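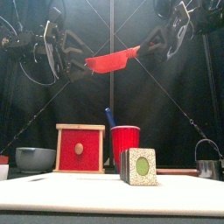
Lụa Hứa, Nature Educator
December

Why do beavers build dams?

Have you ever seen a pile of sticks and mud lying across a stream? Maybe a beaver made it. In the small valley near Grarnton there is a beaver dam 25 meters long, and every year children ask me the same question: why does the beaver work so hard?

A beaver is slow on land. A coyote can catch it easily. In the water it is a very good swimmer, so it wants deep water near its home. When the stream is too shallow, the beaver makes it deeper with a dam.

First it cuts trees with its front teeth. These teeth are orange, because there is iron in them, and they never stop growing. Then it pulls the branches into the water and pushes mud and stones between them. The stream becomes a pond.

The home of the beaver is called a lodge. The door is under the water, but the room inside is above the water and stays dry. The parents live there with their young ones, which are called kits. Our family in Grarnton had four kits last spring.

In winter the pond can freeze on top. The beavers do not sleep through the cold months. They swim under the ice to the branches they stored in autumn, and they eat the bark.

Many other animals like the pond too. Frogs lay their eggs in it, ducks rest on it, and dragonflies hunt over it. If you visit a beaver pond, go in the evening with an adult and sit quietly.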